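The Wrong Mailbox
How an old address becomes a removal order, and what it takes to undo one

The envelope at the center of the Gumness case was never opened. It was mailed by regular first-class post to an apartment on the north side of Harnska, where the woman named on it had lived until the lease ran out in June. It came back to the court marked undeliverable. By the time it was scanned into the file, the hearing it announced had been held without her, and an immigration judge had ordered her removed from the United States.

Orders of this kind are called in absentia orders. The statute behind them is short. If a person in removal proceedings has been given written notice of the time and place of a hearing and does not attend, and the government shows by clear, unequivocal and convincing evidence that notice was given and that the person is removable, the judge must enter the order. There is little room for discretion at that stage. The hearing can be over in a few minutes.

Most public argument about immigration courts deals with who should win. The mail gets less attention, although for a person without a lawyer it decides a good deal. A case begins with a charging document, the Notice to Appear. The court later sends hearing notices to the last address it has on record. Responsibility for keeping that address current rests with the person in proceedings, who must file a change of address form with the court within five working days of moving.

The requirement sounds simple and is often misunderstood. The form has to reach the court, and a copy has to go to the government's attorneys. Reporting a new address to an enforcement officer at a check-in does not change the court's records. Telling the post office does not either. A person who applies for a benefit by mail with one agency, reports in person to a second and appears before a judge in a third may have given the right address several times and still be missing it in the one file that matters.

Emrys Rowlands has handled motions to reopen for 17 years, most of them at the Prydderch Legal Clinic, on the second floor of a former savings bank in Harnska. He keeps a paper calendar next to his monitor and reads dates aloud as he writes them down.

"People come in and tell me they updated everything," he said. "I ask who they updated it with. That question takes up most of the first meeting."

The clinic opened 65 files last year that involved an order entered in absentia. Rowlands sorts them by the ground on which they might be reopened, as the deadlines differ. A motion based on exceptional circumstances must be filed within 180 days of the order. The statute gives examples of what counts: battery or extreme cruelty, serious illness of the person in proceedings, serious illness or death of a spouse, child or parent. Less compelling circumstances are excluded by its own words. Traffic is usually treated as less compelling. A misread date is harder to classify, and results vary with the record.

A motion based on lack of notice may be filed at any time. It is the stronger ground where the facts support it, and it was the ground available in the Gumness case, so named in the clinic's files for the county in which the client was living when she learned of the order. She learned of it at an appointment on another matter, when an officer looked at his screen and asked whether she had a lawyer.

Filing either kind of motion carries an automatic stay. Removal cannot be carried out while the immigration judge is deciding it. The stay has limits, and how it applies once a denial is on appeal is a matter the clinic checks case by case. As a rule a person is allowed one motion to rescind an in absentia order, which makes the first filing the one that has to be complete.

For that reason the clinic will not file on the day a client walks in unless removal is near. It first asks for the record. The court's own file is needed, with the charging document, each hearing notice, the address to which each was sent, and any returned mail. If a hearing was recorded, the recording is needed too. Prydderch logs these requests in Vikmont, a case management program it licenses for 2 users at a time, and the log shows when each document was asked for, when it arrived and who read it.

In the Gumness file, the log was what first showed a gap. The client said she had mailed a change of address form. There was none in the court's record. There was, in the papers she had kept in a kitchen drawer, a receipt for a certified envelope with the court's street address on it and a postmark that fell four days after her move. A receipt shows that an envelope was sent. It does not show what was inside.

Courts deal with such gaps through presumptions. Mail that is properly addressed and posted is presumed to arrive. The presumption is stronger for certified mail, where a signature or an attempted delivery is recorded, and weaker for regular mail, which is how hearing notices ordinarily travel. When the presumption is weaker, a judge looks at everything around it: the sworn statement of the person who says nothing came, statements from others in the household, whether the person had attended earlier hearings, whether there was an application pending that gave a reason to attend, and how quickly the person acted after finding out.

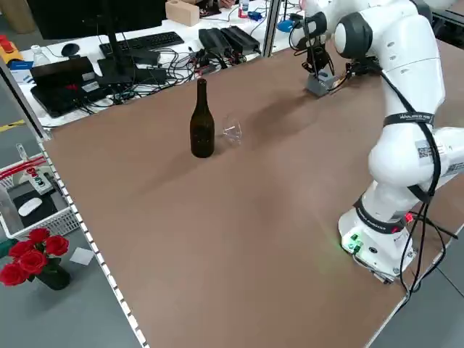

Sworn statements carry much of the weight in these motions, and they are the part most often done badly. A declaration should report what the witness saw, heard or did, and it should keep those apart from what the witness concluded. Rowlands trains new staff on this with ordinary objects. A clear glass lies tipped over on its side on a brown tabletop, next to a dark brown bottle that is still standing. A witness who came upon them can swear to that much. The witness cannot swear that somebody knocked the glass over, or when, without having been present for it. The same holds for a mailbox. "The notice was lost by the building manager" is a conclusion. "I checked the box each evening after work, I had the only key, and no letter from the court was in it" is testimony, and a judge can weigh it.

The finished declaration in the Gumness case ran to six pages. It listed the client's addresses in order, with the month of each move. It described how she filled in the form, which table she sat at in the library, and the clerk at the postal counter who told her which line to sign. A roommate supplied a second statement. The lease, a utility bill and the certified mail receipt were attached as exhibits, each with a tab and a page number, and a cover sheet tied every exhibit to the paragraph it supported.

Government counsel opposed the motion. The opposition argued that the receipt proved only a mailing, that the form could have been checked by calling the court's information line, and that the client had been warned in writing of the result of failing to appear. All three points were fair readings of the record, Rowlands said, and the reply brief answered them one at a time.

Cost is a separate matter. Prydderch charges nothing to clients below its income line. It budgets $1,000 in outside expense for a contested motion, chiefly for translation, copies and certified records. Private fees in the region run well above that. There is no appointed counsel at public expense for most people in these proceedings, and those who cannot find a free office either pay, file alone or do not file.

Filing alone is possible. The address form is a short one, and the court's instructions for a motion are public. The usual faults in self-filed motions are mechanical: no proof that a copy was served on the government, no English translation of an attached document, a statement that was never signed. Any of these can lead to rejection before a judge reads the argument.

The judge granted the Gumness motion in a written order of two pages. It found that the client had rebutted the presumption of delivery and rescinded the removal order. The ruling did not settle whether she may remain in the country. It returned her to the point she had reached before the missed hearing, with a pending application and a new date.

Notice of that date went out by mail. The clinic received its copy in the afternoon delivery, and Rowlands read the address on it against the one in the file before he wrote the hearing on the calendar.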